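4. Collecting the demonstrations

4.1 Hand-held recording

All demonstrations for the tabletop set were recorded with a hand-held gripper. The operator squeezes a trigger to close two flat finger pads, and a wide-angle camera fixed to the tool looks out past the pads. The pose of the tool is recovered afterward from the video and an inertial sensor. No robot takes part in this stage. We compared the method with remote control of the arm through a pair of joysticks, described in Section 4.3.

Four operators took part: Honda, Takagi, Uchida and Ebihara. Honda and Takagi had used the tool before. Uchida and Ebihara were given one practice session and a printed sheet. Each operator worked at a wooden table in the Derkville lab, standing or sitting as they liked, and was told to move at the speed they would use if they were doing the job with their own hand. We gave no rule about the height of approach or the direction of the wrist. In an earlier pilot we had asked for slow, straight approaches, and the policies trained on those recordings did poorly when an object was turned even a little from its usual position.

The objects were everyday things, mostly soft or oddly shaped. Large objects were included on purpose. Many of them are wider than the fingers can span, so the operator has to pick a point on the rim or an edge, and two people will often pick different points. We kept both versions. Objects were left where the previous demonstration had put them, and the table was cleared only between sessions.

4.2 Screening

A total of 306 demonstrations were recorded with the hand-held tool. Krajčí watched all of them at half speed and removed 22. The reasons were lost tracking, a trigger reading that dropped to zero, or an operator's free hand covering the lens for most of the clip. We did not remove clips for blur alone. Fast wrist motion blurs whatever is near the camera, and a filter based on image sharpness threw out many clips in which the tool moved quickly toward the object and then stopped cleanly. These are the clips we most wanted to keep, as the joystick recordings have almost none of them.

Blur is also uneven within a single view. The fingers move with the camera and stay fairly sharp while the objects behind them smear (Fig. 3). A sharpness score taken over the whole image is therefore hard to read, and one taken near the fingers says little about the object. We dropped the score and relied on tracking error instead, with the same threshold for all four operators.

The finger pads were not replaced during recording. They wore along the edges, and the wear shows in the images. We considered masking the pads before training but left them in — the policy needs to see the opening between them, and a mask drawn for fresh pads would not have fit worn ones.
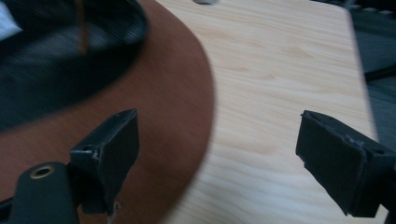
Figure 3. View from the hand-held gripper with the fingers open. The left finger overlaps a large round brown object on the tabletop. The brass insert on the left mounting bar is sharper than the mesh section at upper left.

4.3 Remote control

For comparison, the same four operators recorded 200 demonstrations by driving the arm with joysticks while watching the wrist camera on a monitor. The task list and the table were the same. Joystick clips were longer, with frequent pauses just before contact. Operators said in the notes that they paused to judge depth, which they found hard to do from the monitor. Takagi switched to making small side-to-side movements before each grasp, and the trained policy copied this habit. Uchida and Ebihara had more trouble with wrist rotation than with translation, and both asked for a slower rotation setting after the first session. The setting was changed for everyone, and the clips made before the change were recorded again.

Screening followed the procedure in Section 4.2, except that tracking error does not apply here. Joint positions were read directly from the arm. We resampled both sets to a common rate before training and trimmed still periods at the start and end of each clip. Pauses in the middle were left as recorded.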